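Reglas para grabar demostraciones sin volverse loco

6 de febrero de 2025

Llevo desde septiembre grabando episodios de manipulación con el brazo para el proyecto Vusano, y hasta hace poco cada uno lo hacía a su manera. Renzo dejaba la pinza casi tocando la mesa y Océane la subía del todo antes de empezar. Cuando juntamos los datos, de 1.914 episodios tuvimos que apartar 665 por motivos que se podían haber evitado. Desde entonces tenemos unas normas escritas, cortas, y las copio casi enteras.

La primera es la de siempre: parada de emergencia al alcance de la mano y nadie dentro de la zona del brazo mientras los motores tengan corriente. Si hay que recolocar un objeto, se pausa, se recoloca y se avisa en voz alta antes de reanudar. Ginevra lo hace incluso cuando está sola en la sala, y me parece bien.

La segunda es sobre los cables. El de la muñeca tiene que llevar holgura suficiente para el giro completo. Se comprueba a mano, al arrancar y después de cada cambio de pinza.
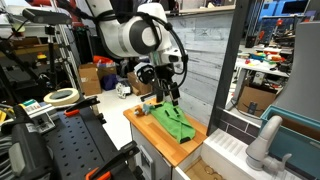
La pinza sobre el paño verde, en la encimera de la cocinita.

Con telas somos más estrictos. El paño se suelta desde arriba y no se arregla. Si cae doblado, se queda doblado. Los dedos bajan en vertical y despacio, y si tocan la encimera con fuerza el episodio se marca como contacto, aunque luego el agarre salga bien. Antes los borrábamos y fue un error, porque luego no había forma de saber con qué frecuencia ocurría.

Cuarta norma: la cámara de la muñeca no se toca a mitad de una serie. Si alguien la mueve, se cierra la serie y se abre otra con calibración nueva. Elisa propuso repetir la calibración cada 4 horas de todos modos y así lo hacemos.

Y luego está el registro. Nombre del operador, tarea, versión de la pinza y observaciones. «Todo bien» no cuenta como observación. Keith quería añadir una casilla para la luz de la sala, pero todavía no hemos decidido cómo medirla.

Ahora vamos por unos 2.116 episodios. Me falta redactar la parte de los cajones, que da más guerra porque cada uno entiende una cosa distinta por «cerrado». Cuando la tenga la subo.

Compartido 4 veces | 2 comentarios

Contacto | © 2025 | Volver arriba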